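Thread: Storing knives handle up in a cup, serrated vs. flat plastic

gristley_bench
Trying to settle on a layout for a small prep table. White board on a light wood top, one black cup for utensils, one black plastic knife with a cleaver-type blade, one serrated knife with a dark brown handle. The question is whether the serrated one should stand in a cup or lie flat. My cup is a Proltent, solid base, with no insert.

ilen3041
Flat. A serrated edge resting point down in a hard cup wears at the tip first. Mine went from clean cuts on tomatoes to tearing in 3 months.

gristley_bench
Noted. The two knives, for reference:

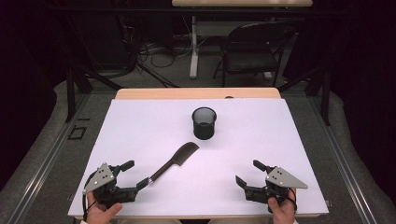
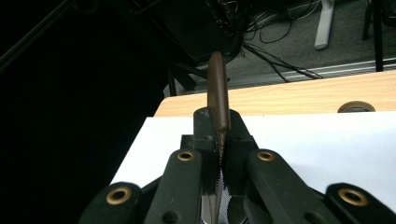
The plastic one is the easy case. Its blade is too wide for the cup and it tips the whole thing over if I force it, so it stays on the board. I would still prefer the serrated one upright — it takes up less of the board and the handle is easy to find.

crabtree_fan
Disagree with ilen3041. Tip wear comes from dropping the knife in, and a disc of cork in the base fixes that. I have kept a bread knife this way since October with no change in the edge. Check the height first, though. If the handle is heavier than the blade, a short cup will go over.

ilen3041
Cork holds water. You are trading a worn tip for a stained one.

crabtree_fan
Only if you put it away wet. Dry the blade, then store it.

prep3000
Both of you are skipping the teeth. Points on a serrated edge get damaged by contact with other metal, so the cup is fine if that knife is alone in it. Add a fork and you have a problem. I use a Crabtree edge guard, cut to length, and lay the knife at the back of the board, handle to the right.

gristley_bench
Would the guard fit over teeth that fine?

prep3000
Yes, if you slide it on from the spine side. Pulling it along the edge shaves the plastic. Mine is 100 mm longer than it needed to be, so measure before you cut.

gristley_bench
Ordering one. I will try it flat first and keep the cup for spoons.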